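Ticket: Anness dishwasher stops mid cycle, water left in the bottom
Opened by: Ida Kuhlmann
Assigned: Kevin Sotelo
Opened: Apr 10, 2018
Status: waiting on part

Ida K.: Machine quits 20 minutes in. Beeps, drain light comes on, dirty water sitting over the filter. Second time this week. Anness, the full size one, put in last November by Lammers. Gunther already pulled the filter and rinsed it, no change. Doing everything by hand right now, cups and colander and all.

Kevin S.: Need to know a couple things. Does it hum when it should be draining? Does the sink back up when it happens? Also is the hose looped up high under the counter or just laying on the floor of the cabinet.

Ida K.: Hums, yes. Sink is fine. Hose is laying flat, no loop that I can see. Gunther says it was clipped up when they put it in, clip is gone. 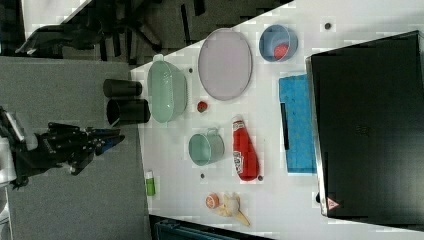 Can I run a short cycle while I wait for the clip? Hold off until the hose is tied up, because sink water can run back in and you'll be bailing it out again.

Kevin S.: Ok so tie the hose up as high as it goes under the counter, string or a zip tie is fine for now. Then bail out the bottom, cancel the cycle (hold start till it beeps) and run drain only. Tell me how long it hums.

Ida K.: Tied up. Drain only ran almost 60 seconds, humming, then beeped. Water went down maybe an inch and stopped. Code on the display is 106.

Kevin S.: 106 is slow drain. Some water moving so pump isnt dead. Power off at the breaker, take the filter out again, there's a small cover behind it, one screw. Look in there for glass, a label, a toothpick. Watch your fingers.

Gunther K.: Did this. Piece of glass in there, and the little wheel has a chipped blade. Turns but it wobbles. Put the cover back on.

Kevin S.: There you go. Needs a new pump, dont keep running it. Sending to Sieglinde for parts.

Sieglinde Sperling: Pump is not on our shelf. Curkel has it, ordered along with a hose clip. Lammers install is still under warranty but broken glass may not be coverd -- asking Heike.

Heike Wunderlich: Part is covered, labor is not. Ida please ok the labor charge before we book the visit.

Ida K.: Ok on the labor. Mornings are better. Leaving breaker off till then.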